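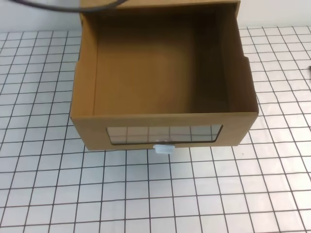 Dulham 资料库房安全检查表（附检查意见）

适用范围：Dulham 主库、阅览间、收件间和地下设备间。Timcombe 分库用同一张表，单独填写。
在册资料：2,847 盒
检查时间：周一上午，闭馆状态，空调正常运行
结果写法：合格 / 需整改 / 不适用。填“需整改”的必须写意见，填“不适用”的写一句理由。

一、通道与出口

1.1 主通道净宽不小于 900 毫米
结果：合格
意见：C 排尽头停着一辆推车，量的时候已推走。推车固定停放位置在收件间门后，用完请送回去。

1.2 安全出口从内侧可以直接推开，不需要钥匙
结果：合格
意见：东门推杆偏紧，能开，下次维保时上油。

1.3 出口外侧无堆放物
结果：需整改
意见：西门外有两块旧层板靠墙立着，占了门扇打开的位置。上次检查就写过，当时搬到了门的另一边，等于没搬。请按大件废弃物处理。

1.4 应急照明切断主电源后能点亮
结果：合格
意见：全部点亮。地下设备间楼梯拐角那盏比其他的暗，先记录，下次对照。

1.5 疏散图与现有布局一致
结果：需整改
意见：阅览间重新隔断以后，图上还画着原来的门。新图已经画好，没有打印张贴。

二、货架

2.1 立柱垂直，底脚无松动
结果：合格

2.2 层板无明显下弯
结果：需整改
意见：D 排第二层中段下弯，放的是合订报纸。先把报纸分到相邻两格，层板再换。不要用木块在下面顶。

2.3 每排端头有承重标牌，字迹清楚
结果：合格
意见：标牌是 Vávra 的原配件，D 排和 E 排换过层板型号，标牌没有跟着换。数值偏保守，可以继续用，但应在登记簿里注明。

2.4 密集架锁止装置有效
结果：合格
意见：每一列都推过。B 列手轮回转时有摩擦声，锁得住。

2.5 最上层物品顶面与喷头之间留有规定间距
结果：合格

2.6 登高凳橡胶脚完整，踏面不滑
结果：需整改
意见：收件间那只缺一个脚垫。已贴停用标签。标签不是建议，贴了就不要再踩。

三、收件间与临时存放

3.1 外来资料拆箱后当天检查虫霉
结果：合格
意见：登记完整。有一批旧地图送来时外包装受潮，已隔离，没有进主库。

3.2 空纸箱不在库内过夜
结果：需整改
意见：收件间靠窗一侧仍有空箱。要留用的压平，绑好，送到室外棚；不留用的当天送出。

3.3 小型收纳柜放置平稳，抽屉能完全推回
结果：合格
意见：桌面上的柜子不要放在桌沿。抽屉拉开以后不要离人，尤其是上层。

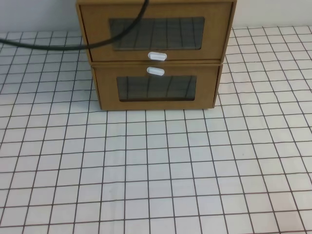 双抽屉小柜，上层抽屉面板中间有深色透光窗。

3.4 刀具、剪刀用后入鞘或入盒
结果：合格
意见：拆箱刀每把都有编号，数目与登记相符。换下来的刀片放进金属罐，罐口用胶带封住再丢。

3.5 胶水、清洁剂有标签，盖子拧紧
结果：需整改
意见：水槽下方有一瓶无标签液体，闻着像酒精，没有进一步辨认。按不明溶剂处理，不许倒进下水道。以后分装请先写标签再倒液体，次序不要反。

3.6 周转箱底部封合完好，搬起前先试重
结果：合格
意见：旧箱重复使用时，看底部折痕和四角。箱子软了就换，多缠胶带解决不了。装书不要装满，上面留出一掌的空间，用纸团填好。
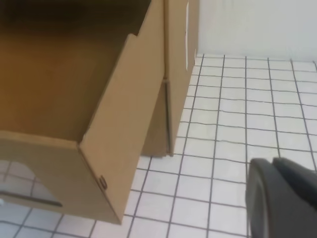

敞口纸箱，箱内未放物品。

3.7 周转箱外侧写明来源、去向和经手日期
结果：需整改
意见：有几箱只写了“Timcombe”，看不出是从那边来的还是要送过去的。请写全。

四、电气

4.1 插线板不串接
结果：需整改
意见：阅览间扫描台下面，一块插线板插在另一块上。检查时已拔掉，扫描仪改插墙上插座。台灯够不着，需要加装一个插座，已报修。

4.2 配电箱前无遮挡，箱门能关严
结果：合格

4.3 漏电保护按钮试验
结果：合格
意见：按下即跳，复位正常。试验前通知了阅览间，除湿机试验后需要手动重启，别忘了这一步。上季度除湿机停了一个周末，就是漏在这里。

4.4 除湿机累计运行小时
读数：1,992
意见：滤网表面有灰，已清。水箱浮子活动正常。说明书里的保养周期快到了，请提前订滤网，Skikent 那边发货慢。

4.5 电暖器
结果：不适用
意见：主库和地下设备间禁止使用。收件间那台已经收走。

五、消防

5.1 灭火器 6 具，位置与平面图一致
结果：合格
意见：压力指针均在绿区。地下设备间那具的挂钩松了，瓶体歪着，拧紧后复查无问题。

5.2 灭火器检查卡签字连续
结果：需整改
意见：一月漏签一次。漏了就空着，注明“漏检”，不要事后补签。

5.3 烟感探头无遮盖
结果：合格
意见：阅览间粉刷时套的塑料罩已全部取下，逐个看过。

5.4 防火门闭门器有效，门不被楔住
结果：需整改
意见：主库与收件间之间的门又用木楔顶着。木楔收走了。搬运量大的时候可以一人扶门，或者申请电磁门吸，由报警系统联动释放。

5.5 报警主机无故障显示
结果：合格

六、水与温湿度

6.1 屋面、天花无新渗水痕迹
结果：合格
意见：E 排上方的旧水印边缘用铅笔描过，这次没有超出铅笔线。继续观察。

6.2 地下设备间集水坑水泵能启动
结果：合格
意见：抬起浮球试的，三次都启动。坑底有泥，天气转暖前清一次。

6.3 最下层资料离地
结果：需整改
意见：主库没有问题。收件间有几箱直接放在地上，其中两箱紧挨着暖气立管。垫板就在旁边，放上去就行。

6.4 温湿度记录仪电池与校准
结果：合格
意见：主库两台读数相差很小。阅览间那台挂在窗边，下午受日照，读数偏高，建议挪到北墙。挪之前的数据不要和挪之后的连成一条曲线。

七、整改安排

1. 西门外层板、登高凳、木楔：本周内处理完。
2. D 排层板：先减载，换板等 Vávra 报价。
3. 不明液体：随下一次危废收运送走，送走前放在托盘里，锁柜。
4. 阅览间插座：等电工，在此之前扫描台不用台灯。
5. 疏散图：打印，张贴，旧图全部撕掉，不要新旧并排。
6. 收件间地面和空箱：每天下班前看一眼，不单独立项。

八、关于 3.2 和 3.6 的补充

这两条每季度都有人问，写在一处。

留用的箱子和待丢的箱子要分开。留用的标准是底部平整、四角没有开裂、没有潮气和霉味。食品箱一律不留，洗过、擦过的也不留。装过受潮资料的箱子不留，里外看着都干也不留。

箱子放到台面上再检查，台面先清干净。箱底朝上看一遍，再翻过来看里面，顺手摸一下接缝。虫粪和碎屑多半在折页下面。发现了就连箱装进塑料袋，扎口，写明来源，通知收件登记。

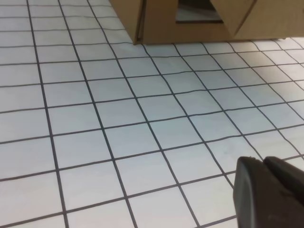
Timcombe 分库看过初稿后来信说，“当天送出”在他们那里做不到，回收车一周只来一趟，室外也没有棚子，问能不能改成压平后放进带盖的金属箱，离主库门远一点。另外他们认为 3.6 里“一掌的空间”各人理解不同，希望在箱子内壁画一条线。

第一点同意，Timcombe 的表格里 3.2 改为“空纸箱压平，入带盖金属箱，箱盖关严”，金属箱不得放在疏散通道上。Dulham 的条文不变。

第二点先试。留用箱画线，新箱不画，下季度检查时看画线的箱子是不是真的装得少一些。画线用铅笔，不用马克笔。

复查只看“需整改”各条，其余不重复填写。4.4 的读数复查时再抄一次，写在原读数下面。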